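Gripper drops the pepper a few seconds after a good grasp, no fault shown

Asked Jul 12, 2019 in Arms and Grippers

Hi all, long-time reader, first question, so be gentle with me! I run a small pick-and-place cell with one arm and a two-finger electric gripper. We call the arm Zina (my co-worker named it, it stuck). The control program is Plasel, a home-grown thing one of our former students wrote, and it worked fine until last week.

What happens now: Zina goes down, closes on the part, the "object held" flag comes on, she lifts, and somewhere on the way over the fingers just let go. No alarm, no red banner, nothing in the log except the flag going off. Sometimes it's two seconds in, sometimes the full 12. Over the last 200 cycles I've had 40 drops, and before this I could go all day without one. It's worst with the chili peppers, which I figured was because they're shiny and skinny.
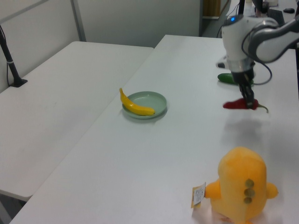 Zina with the red pepper, low over the table.

Grip force is set to 40 percent and I haven't touched it. I did bump it up once to see, and the drops got less frequent but didn't go away, and I don't love squeezing harder as a fix. Fingertips were cleaned with alcohol. I swapped the pads too. Power supply reads fine on the meter when she's parked.

The part that really bugs me is that last time it happened I had my hand near the table, and after the drop the program decided it had missed the grasp and went straight back down for another try. Nobody hurt, but I jumped! So I guess it's two questions: why does it let go, and how do I stop it from diving back in?

---

Answer 1

Probably the force. Had the same with a Varard hand and turning it up to max cured it. Also try rubber pads, the gray ones.

Comment from the asker: Thanks, but pads are new and more force only helped some.

---

Answer 2 (accepted)

Answered by Yupin Phuthong

I'd look at the cable before anything else. Ours did the exact same thing and I lost most of September to it, so I have opinions. The gripper would lose power for a blink, too short for the controller to complain, and when it came back it had forgotten it was supposed to be holding anything. Flag off, fingers slack, part on the table. And of course the meter looked perfect with the arm parked, same as yours.

Try this. Put the arm in a safe pose with the speed way down, have it hold something soft, and turn the last joint slowly through its whole range while you watch the flag. Then stop the arm, hit the e-stop so it can't move, and check the connector at the wrist by hand. If it wiggles, reseat it and do up the collar. Ours was a collar that someone (me) had only done up finger-loose. 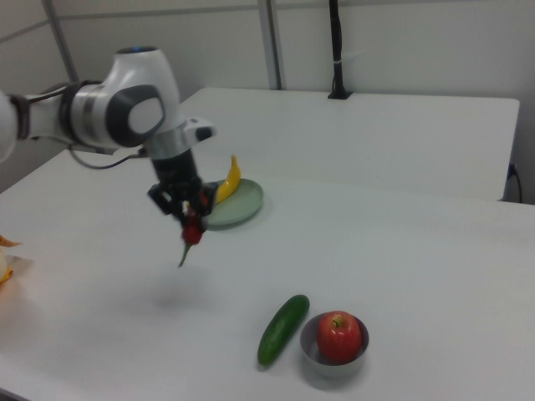 Cable faults love certain poses, so write down the joint angles every time you get a drop. I kept a paper list taped to the wall and after a page or so it was embarrassing how many were from the same stretch of the move. The other thing I'd look at is slack. Yours has that black loop coming out under the upper part of the arm and curving down toward the gripper, and I can't judge from a still how much room it has once the wrist turns. Run the move at crawl speed and keep an eye on that loop the whole way. If it goes tight at any point, that's your suspect, and you want to re-route it with a bit more length and a soft tie, no zip ties cranked down on the jacket please.

On the diving back in, that's a program problem and I'd fix it today, before you even go looking for the cable. A lost part should be a full stop and a wait for a person to press something. Find wherever Plasel handles the flag going off and take out the automatic retry. And keep your hands out of there while it's live, I mean it!

---

Answer 3

Agree with the cable answer. I'll just add that on our Petchrat controller there was an idle timeout that switched the gripper output off, default setting, buried on the second page. Your drops come at different times so it may not be that, but it takes a minute to check.

Comment from the asker: Checked, no timeout on mine. But the collar at the wrist WAS loose, you could turn it with one finger. Tightened it, gave the cable more slack, ran 321 cycles and no drops. The retry is gone too, she just stops and waits now. Thank you Yupin!!

Comment from Yupin Phuthong: Yay! Put a dab of paint across the collar so you can see if it backs off again.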